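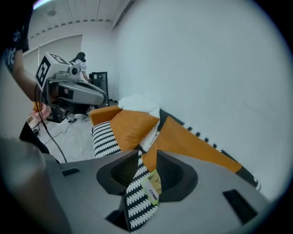

Sofa cushions: care, refilling and arrangement

Scatter cushions on a sofa need three kinds of attention: the cover, the insert and the position on the seat. The notes below assume removable covers with a zip or envelope closure. Fixed covers are spot-cleaned only.

Reading the tag

Check the sewn-in tag before anything else. Fibre content and wash temperature are the two entries that matter. If the print has faded past reading, treat the cover as cotton blend: cold wash, gentle cycle, no tumble dryer. Do not cut the tag off. If it shows when the cushion is on the sofa, turn the cushion so the tagged seam faces down or into the backrest.

Washing patterned and plain covers

High-contrast prints, black and white in particular, are washed inside out and apart from strong plain colours. Orange and red cloth can release dye for the first few washes. Test for colourfastness by pressing a damp white cloth on an inside seam for 15 seconds. Any transfer means a separate load.

1. Close the zip fully before the cover goes into the machine.
2. Use liquid detergent. Powder can leave white residue on black cloth.
3. Spin at a low speed.
4. Dry on a flat rack in shade. Direct summer sun will fade orange quickly on one side.
5. Refit the cover while it is very slightly damp at the seams, then air until completely dry before stacking.

Covers with pompoms, zigzag braid or other applied trim go in a mesh bag.

Fluffy throws and pillows

Long-pile synthetics mat when heated. Cold wash, no fabric softener, and shake hard before hanging. Brush with a soft pet brush once dry, working in one direction. Keep them off the line on windy days if there is dust about.

Inserts

An insert should be larger than its cover by about 2 cm in each direction. Anything smaller leaves empty corners. To test a fibre insert, fold it in half and let go. If it stays folded, replace it or top it up through a short opening in one seam, pushing new fill into the corners first and the centre last. Ladder stitch the opening closed.

Long cushions lose shape at the middle. Rotate them end for end every six weeks.

Placing cushions on the seat

Amparo Condori, who re-covers lounge suites under the name Condori, works from the armrests inward. Matching patterned cushions stand upright, one at each end. Plain cushions lean against the backrest between them. Soft or fluffy pieces sit behind a firmer cushion, where they fill the gap and do not slide. A long cushion lies flat along the seat or goes across the lower back, depending on seat depth.

Lift a cushion by the body of the fabric near a seam. Repeated lifting by one corner drags the fill to the opposite end and strains the stitching.

Clearance at the wall

A sofa pushed hard against a painted wall will mark it. Leave a finger's width, or fit felt pads to the back rail. Vacuum behind the sofa with the crevice tool when the covers are off for washing. Dark backrests show lint along the top edge first; a damp rubber glove drawn along the trim picks it up.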